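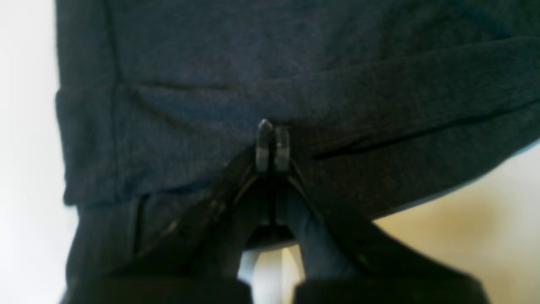
Purov opens the doors at Sumholm for a day of folding robots

For immediate release, March

Right, I'll own up straight away: I've been on at everybody here to let the public in since we moved to Sumholm, and this spring I finally got my way. On our open day in March we're throwing open the textile hall and letting anyone who fancies it come and watch our robots handle laundry. Yes, laundry! Jumpers, T-shirts, tea towels and whatever else we can pull out of the baskets that morning.

If you don't know us, Purov builds and programs robot arms for people who deal with a lot of cloth. Mostly that means commercial laundries, clothing returns centres and the odd hospital linen room. It's a funny corner of the automation business and I love it, partly on account of how hard it is. A box keeps its shape when you pick it up. A sweatshirt goes everywhere. You take hold of the hem and the sleeve slides off the table, or you get two layers when you only wanted one, and then the whole fold comes out on the squint.

So that's what we'll be showing: the picking up, mostly, and then the folding. Our arms work with a plain two-fingered gripper and a small camera up at the wrist, so the robot gets a close view of the cloth it's about to pinch. We'll have that camera view up on a big screen beside the table, and I'd say it's the best seat in the house. You see the edge of the fabric come up, the fingertips close on it, the little wrinkles spreading out from the grip. I've watched it more times than I can count and I still lean in.

There will be two demonstrations, one at 11am and one at 2pm, and each has the same running order. First we do single garments laid out on the table, which is the gentle start. Then we go on to the heap, where the robot has to find an edge for itself and work out which bit of cloth belongs to what. The heap is the part that goes wrong. We're not going to hide that or run a video instead, and if the robot drops a cardigan on the floor then you'll see it drop a cardigan on the floor (and one of us will go and get it).

After each session you can have a go yourself. We've set up 3 hands-on stations where visitors can steer an arm with a pair of hand controls and try to fold a T-shirt. I'm dreadful at it. Children generally pick it up faster than their parents, so if you're bringing a competitive family, you've been warned. Under-twelves need a grown-up with them at the stations, and long hair should be tied back, please.

Our friends at Brudura are coming along too. They make the soft fingertip pads we've been trying out on fine knits, and they'll have a tray of them on their table for you to prod and squeeze. Ask them about wool. They have opinions about wool.

The clothes we use for practice have come from the MacKinnon laundry up the road, who have let us have 3,000 unclaimed and worn-out items over the life of the project. I can't thank them enough. You can buy any amount of new T-shirts, but new T-shirts all behave the same, and ours have gone thin at the elbows, bobbly, stretched at the neck and generally a bit tired, just like the ones at home. If you have an old jumper you'd like to see put through its paces, bring it along, washed, and drop it in the basket at reception. We can't promise you'll get it back neatly folded, but you will get it back.

For anyone in the trade, I'm keeping the last hour of the afternoon free for proper nosy questions about speeds, floor space, what it costs to run and what we still can't do. Fitted sheets come under that last heading, before you ask.

Notes for visitors and editors

Entry is free and you don't need to book. Doors open at 10am and we close at 4pm. Parking is at the back of the building, and the hall is all on one level with step-free access from the car park. Tea and cake in the canteen.

Press are welcome at either demonstration and may film in the textile hall. Please let the Purov press desk at Sumholm know beforehand if you're bringing lights or a tripod, so we can find you a spot clear of the arms.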